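토너먼트 대진표는 어떻게 읽을까요?

게임 대회를 보면 화면에 나뭇가지처럼 생긴 그림이 자주 나옵니다. 이 그림을 대진표라고 부릅니다. 어느 팀이 어느 팀과 경기하는지, 이기면 다음에 누구를 만나는지 알려 주는 그림입니다. 처음 보면 조금 복잡합니다. 그렇지만 읽는 순서를 알면 어렵지 않습니다.

먼저 팀이 8개인 대회를 생각해 봅시다. 대진표의 왼쪽 끝에는 팀 이름이 두 개씩 짝을 지어 적혀 있습니다. 이 첫 번째 경기들을 8강이라고 합니다. '강'이라는 말 앞의 숫자는 그때 남아 있는 팀의 수입니다. 8강에서 이긴 네 팀은 4강으로 가고, 4강에서 이긴 두 팀은 결승에서 만납니다. 4강은 준결승이라고도 부릅니다. 같은 뜻이니까 헷갈리지 마세요.

한 번 지면 바로 집에 가는 대회도 있습니다. 이런 방식을 싱글 엘리미네이션이라고 합니다. '엘리미네이션'은 영어로 탈락이라는 뜻입니다. 경기가 적어서 대회가 빨리 끝나지만, 강한 팀이 첫날에 실수를 하면 다시 기회를 받을 수 없습니다.

그래서 두 번 져야 탈락하는 방식도 만들어졌습니다. 더블 엘리미네이션입니다. 이 방식에서는 대진표가 위와 아래로 나누어집니다. 모든 팀은 위쪽 승자조에서 시작합니다. 한 번 진 팀은 아래쪽 패자조로 내려갑니다. 패자조에서 또 지면 그때 탈락합니다. 패자조에서 계속 이긴 팀은 결승까지 올라갈 수 있습니다.

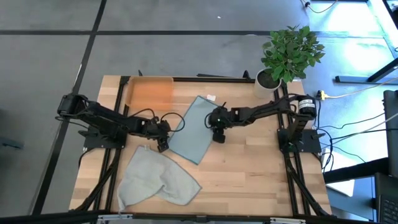

이제 팀 이름을 넣어서 연습해 봅시다. 오넬(Onel) 팀과 보드리(Baudry) 팀이 승자조에서 만났습니다. 오넬이 이겼습니다. 오넬은 승자조의 다음 칸으로 가고, 보드리는 패자조로 내려갑니다. 보드리는 거기에서 손리(Sornley) 팀과 경기를 합니다. 손리도 벌써 한 번 진 팀입니다. 그러면 이 경기에서 진 팀은 어떻게 될까요? 네, 두 번 졌으니까 탈락입니다.

경기 옆에 Bo3이라고 쓰여 있을 때가 있습니다. 'Best of 3'을 짧게 쓴 것이고, 우리말로는 3판 2선승제라고 합니다. 먼저 두 판을 이긴 팀이 승리합니다. 첫째 판과 둘째 판을 같은 팀이 이기면 셋째 판은 하지 않습니다. 점수는 2 대 0이 됩니다. 한 판씩 나누어 이기면 셋째 판까지 가고, 점수는 2 대 1이 됩니다.

한 판이 몇 분 걸리는지는 게임마다 다릅니다. 빨리 끝나는 판도 있고 40분을 넘는 판도 있습니다. 그래서 대회 시간표에 오후 5시 경기라고 되어 있어도 앞 경기가 길어지면 늦게 시작할 수 있습니다.

시드라는 말도 알아 두면 좋습니다. 시드는 대회 전에 팀에게 주는 순위입니다. 지난 대회의 성적을 보고 정하는 경우가 많습니다. 보통 1번 시드와 2번 시드는 대진표에서 서로 멀리 놓습니다. 두 팀이 첫 경기에서 만나면 강한 팀 하나가 너무 빨리 떨어지게 되기 때문입니다.

혼자 해 보기

종이에 여덟 팀의 이름을 쓰고 싱글 엘리미네이션 대진표를 그려 보세요. 팀 이름은 마음대로 지어도 됩니다. 첫째 팀은 타스티아(Tastia)라고 해 볼까요? 타스티아가 우승하려면 몇 번 이겨야 하는지 줄을 따라가면서 세어 보세요. 8강, 4강, 결승을 차례로 이겨야 하니까 답은 세 번입니다.

다 그렸으면 같은 여덟 팀으로 더블 엘리미네이션도 그려 보세요. 이번에는 종이가 더 많이 필요합니다. 승자조를 먼저 위에 그리고, 진 팀이 내려가는 길은 다른 색 연필로 그리면 보기 쉽습니다.

낱말 풀이

대진표: 경기할 팀의 짝과 순서를 나타낸 표
부전승: 상대 팀이 없어서 경기를 하지 않고 다음 단계로 가는 것
승자조: 아직 한 번도 지지 않은 팀들이 있는 쪽
패자조: 한 번 진 팀들이 있는 쪽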